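The Flower Situation

I have never been a flowers person. My mother was, and my sister Kylie is, and between them they used up whatever the family had been allotted. What I got was the ability to kill a cactus in a north-facing bathroom. So when Lindsay Hollis asked who would do the arrangement for the front desk, and looked at me while she asked, I can only assume it was a punishment for something I'd said about the last one.

The last one was dried pampas grass in a vase from Clollano. It shed. Hamish Quinlan had it in his keyboard until October.

I went artificial, obviously. People are snobbish about artificial flowers, and I was one of them until I found out what the real ones cost by the week. I did the sums on the back of an envelope and arrived at £1,193 a year, after which I stopped feeling superior to plastic. Artificial flowers also don't need water, which suits me, as neither do my cacti.

The man in the shop (Grimshaw, at the far end of the precinct, next to the place that does keys) asked what sort of mood I was after. I said reception desk. He said did I mean welcoming or professional, and I said I had 56 pounds and a bus at ten past. He sold me red roses and pale blue hydrangeas, and told me the two together were "very now". I've looked at them a good deal since and I'm still waiting.

What he didn't mention is that the leaves come off. You take hold of a rose by its stem, quite reasonably, and find you have a rose in one hand and a sprig of leaves making its own way in the world. I laid some of it out on the big white table to see which bits belonged to what.
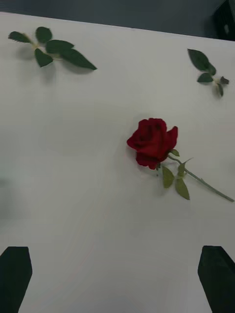 They're supposed to push back on. The leaflet says so, in four languages, each more confident than the last. You slide the sprig up the stem until it "sits with nature". I slid one up and it sat with nature for as long as it took me to let go, then went down to the bottom like a fireman. Ruan Maluleke, who had come in for the stapler, suggested glue. Ruan suggests glue for most things and I have seen his glasses, so I said I'd think about it.

I will say this for the roses, though – the heads are good. Deep red, plenty of petals, the outer ones curling back a bit as if they'd been out for a day or two. Somebody took trouble over those. You would only catch them out by touching one, and there are visitors I'd pay to see try.

The hydrangeas are another matter. I'd pictured something neat. Hydrangeas are big frilly things with a head like a bathing cap from 1962, and they take up all the room there is. Put one beside a rose and the rose looks as if it's come to the wrong party. I spent most of an afternoon shuffling them about flat on the table before I dared put anything upright, on the grounds that a flower lying down can't fall over.

Lying flat is how the professionals do it, or so says a book Kylie lent me. The book is called something like Stem by Stem and was written by a woman with a conservatory. She says to lay your flowers with the heads all pointing one way and "let the eye wander". Mine wandered to the clock. 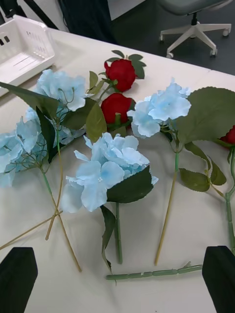
Then there was the question of what to put them in. I had assumed a vase, but a vase needs to be tall enough to hold up a hydrangea and heavy enough to stop it going over backwards, and the only one in the building that qualifies is Colton Gauthier's umbrella stand. Colton was asked. Colton said no, and said it for some time. I did consider a plain white plastic basket, the slotted sort, and got as far as holding a rose over it. It looked like the washing-up. The woman with the conservatory recommends a "generous earthenware jug", and I expect she has a cupboard of them.

In the end I ordered a jug by a firm called Zurnberg, which took 13 days to come and has a handle on it you could moor a boat to. It's a sort of oatmeal colour. Lindsay says it brings out the blue, and she has a diploma, so I'm not arguing.

As for the leaves, I gave in and bought the glue. Two of the sprigs are on and one is on slightly sideways. I've turned that one to face the wall, where it can only upset the radiator.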